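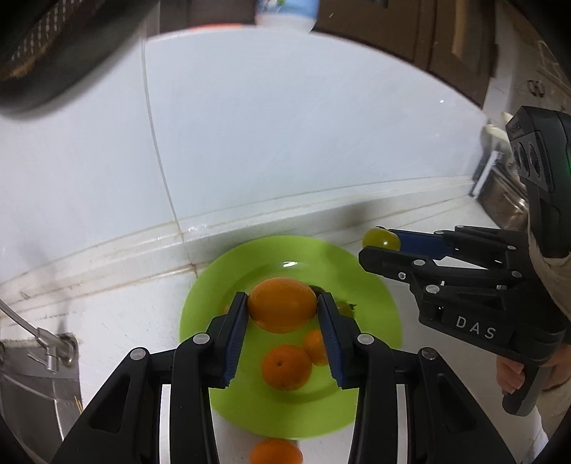
Fruit practice, both grippers going at once. Orange on the left, tomato on the right.

So I missed last week's post, sorry! Club ate my whole week and then I slept through most of a day. But there's lots to catch up on, so get a snack.

For anyone new, I'm in the Letville robotics club, and this summer our group picked the kitchen project. The idea is that you pick things up and set them down with a hand-held gripper, the camera on it records what the gripper sees, and later all of that gets used to teach an arm to do the same job. We named the project Mamora, after a long argument about a much worse name that I'm not allowed to print.

I figured the fruit part would be the easy part. Ha! Oranges are kind of great, because they fill up the space between the fingers and you can feel when you've got one. You come in from above, close until it stops sliding, lift. Cherry tomatoes are a whole other thing. You get them right at the tips of the fingers, and if you're a tiny bit too high they shoot off sideways. I lost one behind the stove at my first session and I still think about it.

The other thing I had to learn was going slow. My first batch was 31 tries and we threw out 15 of them, almost all because I was rushing (or because I'd turned my wrist halfway through and the plate wandered out of view). Second batch was way better. I started saying "down, close, up, over" under my breath, and now I do it when I'm unloading the dishwasher at home, which my family finds very annoying.

Working two people to one plate is the part I like best. You have to sort of agree on who's going where without bonking into each other, and with the sink on one side there isn't a lot of elbow room. We tried taking strict turns and it was boring, so now we just each call out what we're going for. "Orange!" "Tomato!" It sounds like a very dull card game.

I did get into a bit of a fight with the lime-green plate. I love that plate, it's cheerful, but green plate plus greenish tomato might be making things harder than they need to be, and half the group wants to swap it for a plain one. The other half (me) says real kitchens have all kinds of plates, so the arm had better get used to it. We're going to record 33 tries on each kind of plate and see.

Next up is the showcase in August, over at Nuttall. We get one table and about 15 minutes, and the plan is to let visitors try the grippers themselves before we run the arm. I'm on tomato duty, obviously. If you're coming, find me and say hi, and bring your steadiest hands.

Oh, and somebody asked in the comments what I'm listening to while we record. Nothing! No music during sessions, house rule. On the bus home it's been the same two Plarkutia songs over and over.

Posted 16/07/2020 in Robot Club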